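Soup season and the great lunch experiment

26th October

So I've been eating lunch at home for most of October, and I have opinions now. The office moved us to two days a week in person, and the rest of the time it's me, the radio and whatever is in the fridge.

I started out ambitious. Sabina Ondrejka (we shared a desk for years, and she still sends me recipes at midnight) got me onto a lentil soup with smoked paprika and a big spoon of vinegar at the end. Do not skip the vinegar! It takes 35 minutes, most of which is just simmering, so I put it on before my late morning call and it's ready when I hang up. I make a double batch and freeze half in flat bags.

Then there was the pumpkin phase. I bought two from the market and roasted them both, and oh boy, that is a lot of pumpkin. Some went into soup, some into muffins, and a fair bit went to Branislav Hrnčiar downstairs, who gave me a jar of pickled peppers back. I think I won that trade. The peppers are gone already.

What I haven't cracked is reheating. I used to blast everything on high and end up with lava at the edges and a cold middle. Now I go for medium power, stir halfway, and push the bowl off to one side of the turntable so it moves through more of the oven as it goes around. My lunches have been much nicer for it, though rice still beats me. A splash of water helps a bit. If you have a trick, please put it in the comments, I read them all.

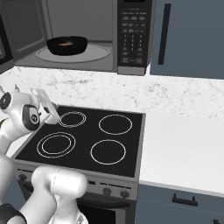 What's on the list for next week

Leek and potato, a loaf of the seeded rye, and maybe dumplings if I get brave.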